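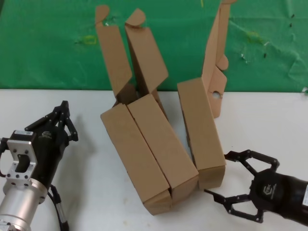

House rules for the two-arm benches: frequently asked questions

14 shares | 3 comments

Rommel Umali keeps this page. If your question isn't answered, ask him at the Tilness bench, preferably after he has had his tea.

Who do these rules apply to?

Anyone running the carton task on a two-arm bench at Tilness or Mottram. Visitors too, including the important ones.

Why plain brown cartons?

Printed ones kept teaching us about printing. We wanted to learn about folding flaps and tucking in tabs, so plain board is the rule. If you have a lovely box from a shop, take it home and enjoy it.

How should cartons be set out at the start?

Closed end towards the operator, tucked flap open at the far end, all of them lying on the white top between the two grippers. They may touch each other. They may sit at a slant. Please stop lining them up with a ruler, as no packing line has ever been that considerate.

Where should the grippers be?

Clear of the board. A fingertip may be close to a carton, but it mustn't be resting on one when the run begins. One hand can start wide open and the other partly closed if that is what your run sheet says. Write down which is which.

Can I reach in to straighten a flap?

Press hold first, wait for the light, then reach in. "It was only a second" appears in our near-miss book often enough to have its own page.

What is the speed limit?

While a person is inside the floor line, 40 millimetres a second. Yes, it is slow. Bring a book, then don't read it, because you are supposed to be watching.

How many times can a carton be used?

Five full closings, then it goes in the recycling. After that the creases have gone soft and the task gets easier, and Elif Naz Karakaya will spot it in your results before you do.

Must the green cloth be ironed?

No. It must hang behind the bench and cover the background. Creases are allowed, and so are small marks. Old tape should come off when you see it, though I accept that everybody sees it just after they've put their coat on.

What about cables?

A loop at the wrist is fine and gives the joint room to turn. Check by hand, with the power off, that it can't catch on a finger or the table edge.

Do I have to log failed runs?

Yes, all of them. The Bivarstead set had 930 runs in it and not a single failure, and we have been unable to find anyone who believes it.

Is any of this an official standard?

No. These are Jeltberg house rules and they sit underneath the site risk assessment. Where the two disagree, the risk assessment wins and Rommel gets an email.

When do the rules change?

Every March, or sooner if someone finds a new way to pinch a thumb. The current set is version 33. Throw away any printout of 32, especially the laminated one by the kettle.

3 comments | 14 shares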